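Puteck cell: gripper fingers not level, wrist camera soft

Forum: Bench arms and small cells
Thread started by turngate_tom
9 replies

turngate_tom
We run a small Puteck arm on a white bench top, sorting toy food into pots and baskets. Since the finger pads were changed in October it has been missing grasps on anything rounded. It goes down, closes, and the item slides out to the left. Gripper width reads 900 counts fully open, same as before. Cycle 176 of the test run was the first miss and it has got worse from there. I have re-homed the gripper twice with no change.

The view from the wrist with the fingers open over the bench is below.

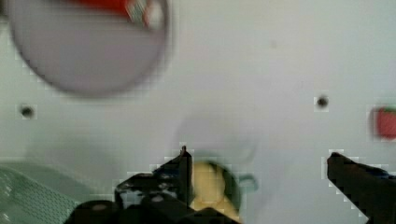
Wrist camera, gripper open, before the pick.

Anyone had this on the Puteck? I would like to avoid pulling the wrist apart if I can.

muli_bench
Check the finger screws first. On ours one side had been nipped up before the finger was pushed fully home on its dowel. It looked fine until you put a straight edge across the two tips.

Jeptoo Ndung'u
Agree with checking the screws, but look at the camera as well. The round grey thing top left is very soft and so is the red item along the top of it. If the bracket was moved when the pads were done, your offset will be out and no amount of re-homing the gripper will put it back.

prundlow_dave
Soft focus at that range means nothing. These wrist cameras are fixed focus and anything off the working distance goes mushy. I would leave the bracket alone. Every time somebody touches it you lose a morning to calibration.

Jeptoo Ndung'u
I didn't say touch it, I said check it. Use the two dark holes in the bench top. They don't move. Send the arm to its saved view pose, grab a picture and compare it with an old one from the same pose. If the holes have shifted in the picture, the camera has moved or the arm has lost its zero. If they haven't, it's the fingers.

turngate_tom
I like that. I do have a saved pose and pictures from before the pad change. Will do it after 2 pm when the bench is free.

muli_bench
Also, the left tip in your picture comes to a point and the right one looks squared off. Are those meant to be a pair?

prundlow_dave
Could just be the angle. You are looking along them from the wrist and the two sides never look the same.

muli_bench
Could be. Five minutes with the fingers off would settle it.

turngate_tom
Results. Left-hand hole is in the same place as the old picture, right-hand one too as near as I can measure. So the camera is fine and Dave can relax. Took both fingers off and they are the right pair, but the left one had a sliver of old pad adhesive behind it and was sitting proud. Scraped it off, wiped the face with isopropyl, pushed the finger home on the dowel and did the screws up a bit at a time. Re-homed after that.

229 picks since then and 5 misses, all on the same slippery item. I am going to try a softer pad for that one – will start a new thread if it doesn't help.

prundlow_dave
Good result. I would still put a witness mark on that bracket while you remember.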